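The Green Duvet

Parveen Usmani came back to Macedo in November with one bag. The room had a bed and two washing machines, and the rent was 430. 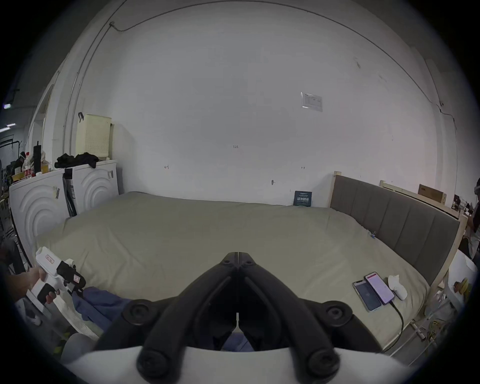
"Where do I put the clean clothes?"

"On the bed, until you fold them," said her aunt on the telephone.

So she folded on the bed. First the shirts, then the towels, then the socks of her father, which she had carried with her for 15 years and washed every spring. She made them into small balls, the way he had liked. When the pile was ready she did not want to move it. She lay down beside it on the duvet, still in her coat, and listened to the neighbor's radio until the song was finished.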